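Fold It on the Bed

I have folded laundry on nearly every flat surface in a house, and I have come around to the opinion that the bed is the right place for it. The kitchen table is too narrow and usually has crumbs on it. The couch has no flat part. The top of the dryer is fine for washcloths and not much else.

People who sell furniture disagree with me. I will get to them.
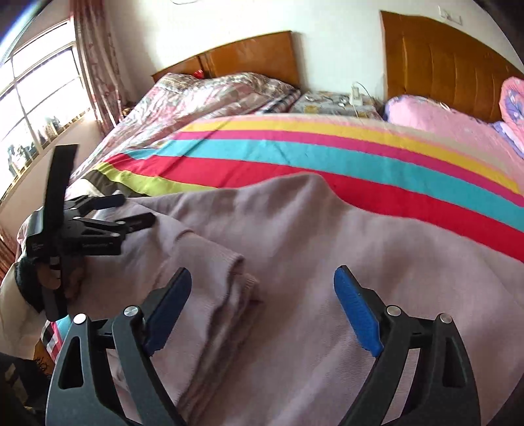
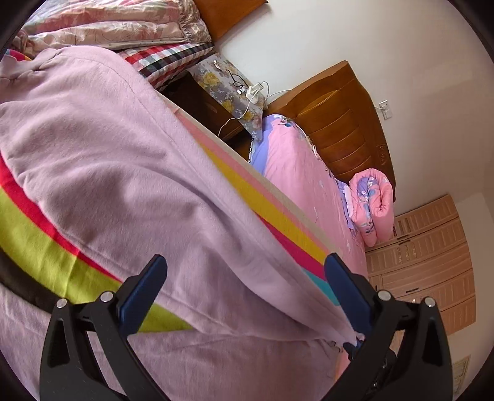
My argument starts with size. A sweater with its arms out is a wide thing, wider than most people think until they try to lay one down on a desk. A bed has room for the whole garment and for whatever is waiting next to it. Knits need that room more than anything else in the basket. The mauve one has a ribbed cuff, and its sleeve is folded diagonally across the body, and on a small table that sleeve would be hanging over the side and pulling. On a striped sheet it can stay where it is put. Stripes also give you something to line a hem up against, and I have used mine that way for years.

The usual objection is that a bed is soft, and you can't get a sharp crease on a soft surface. That is correct. I don't want a sharp crease in a sweater. I want it in a shape that fits the shelf and doesn't leave a line down the front when I wear it. For dress shirts I use the ironing board, and I own six dress shirts, so this does not come up much.

The second objection came from my neighbor Pieter Zulu, and it is a better one. He says that if you fold on the bed you have to finish before you can sleep, and most people don't finish. They move the pile to a chair. Then they move it back in the morning. He has a point, and I have done it myself. But I think the deadline is the best thing about the bed. A basket of clean clothes in the hallway can sit there for a week. A pile on the mattress at 9 p.m. gets dealt with.

Now the furniture people. Homivow sells a folding station, by which they mean a waist-high table with a shelf under it, and a man I used to work with, Matěj Machala, bought one for his apartment in Ristville. It has a surface about as big as a card table. He paid $130 for it. I tried it when I was over there, and it was a decent table. My back felt fine. But after the shirts were done we had to carry the blankets to the bedroom anyway, because there was no way to fold them on it. Since then the station has held his mail and a fan.

Blankets are really where the case gets made. One person folding a big plush blanket standing up will drag a corner on the floor. On a bed you spread it, pull one long edge over to the other, and walk around to fix the far side. You do it again and it's done. It takes longer than shaking it out and hoping, but it comes out square, and it stacks. I like to see spare bedding stacked where it can be reached, a comforter on top and a pillow below, or a quilt rolled up against the headboard. A rolled quilt is quicker than a folded one and I don't think it looks any worse.

I will give the other side two things. First, bed height matters. Mine is an old Wakley frame and it's low, and after a full load I feel it. I kneel for the second half, on a pillow. If you have a bad back, put the basket on a chair so at least you aren't bending to the floor each time, or go ahead and buy the table. Second, make the bed first. Folding on top of rumpled covers is slow and you lose socks in there. I lost one in February and found it when I changed the sheets.

Our whole house is 1171 square feet, and I can't see giving any of it to a piece of furniture that does one job on laundry day. There are seven loads in a bad week here. All of them get folded in the bedroom, with the overhead light on and the door open, and then they go straight into the dresser, a Szulc my aunt gave us, four steps away. From the laundry room those same clothes would have to travel down a hall and around a corner, and in my experience that is where a neat stack falls over.

Socks I still do in front of the television.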